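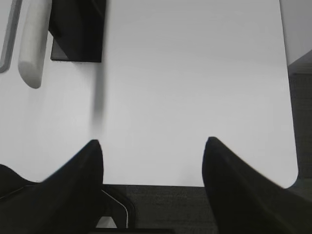 Ailsa Guthrie has been buying tables for shared workrooms in Brurnham for nine years, and she says most of the mistakes are made before anyone measures the room.

"People pick the top first," she said, when we spoke on a Monday morning at her office on the Irgate road. "They want oak, or they want something dark. Then they put it on a grey carpet under strip lights and wonder why the place feels like a cellar."

Her own preference is for plain white. She fitted 432 white tops last year, nearly all of them with rounded corners. A square corner, she said, catches hips and coat pockets, and it is the first part to chip when a table is moved.

We use cookies to improve your visit. By continuing to browse you accept our cookie policy. Accept | Manage settings

Guthrie trained as a joiner and still repairs damaged tops herself. White shows ink and coffee, she admitted, but she counts that as a point in its favour.

"If you can see the mark, you wipe it. On a patterned top it stays there until April."

She is less relaxed about cleaning products. One client, a design studio called Varura, spent £1,910 replacing tops that had been scrubbed with an abrasive cream. Warm water and a soft cloth would have done, she said – and the tops would still be there.

On carpet she has fewer firm views. A speckled grey hides crumbs and thread, and it is easy to match when a tile needs changing. She does ask clients to leave a clear metre, or 1,000 millimetres on her drawings, between a table edge and the wall.

Her next job is for Aravena, a bookbinding workshop moving into two rooms above the old bank. They have asked for one long table in each.

"They wanted drawers underneath," she said. "I talked them out of it. They'll have shelves on the back wall."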